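How to register a player before the transfer deadline

Clubs in the Vustville league lose signings every season over paperwork that was finished but not sent in time. These steps are for club secretaries handling a move between two amateur sides.

1. Get the release first. Email the secretary of the player's current club and ask for written confirmation that he or she owes no fees and is free to go. Under league rules they have 5 days to answer. If you hear nothing, copy in the registrar, Delwyn Tawhiri.

2. Fill in the transfer form. Use the player's full name as it appears on their passport or birth certificate. Nicknames and shortened names are sent back. The player signs page one, and your club signs page two.

3. Check the photo. It must be less than a year old and show the face clearly, with no hat or sunglasses.

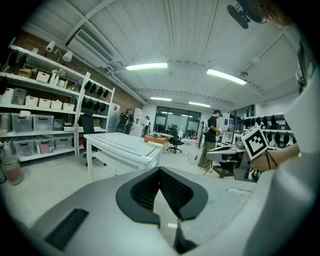 4. Upload everything together. Log in to the league site, choose Transfers, then New Request. You need 3 files – the release, the signed form and the photo. The site logs you out after 60 minutes and doesn't save drafts, so have the files ready on your computer before you start.

5. Wait for the receipt. A request only counts once you have a reference number by email. A message on the screen saying the upload is complete is not a receipt. Last April Plillimance had a striker turned down because the secretary closed the page at that point and the final Submit button was never pressed.

The window shuts at 5pm. Requests with a later time on the receipt go into the next window, and the player stays with the old club until then.

If a request is refused, the email will give the reason. Spelling mistakes and missing signatures can be put right the same day. Anything else goes to Rhodri Phillips on the appeals desk, with the reference number in the subject line.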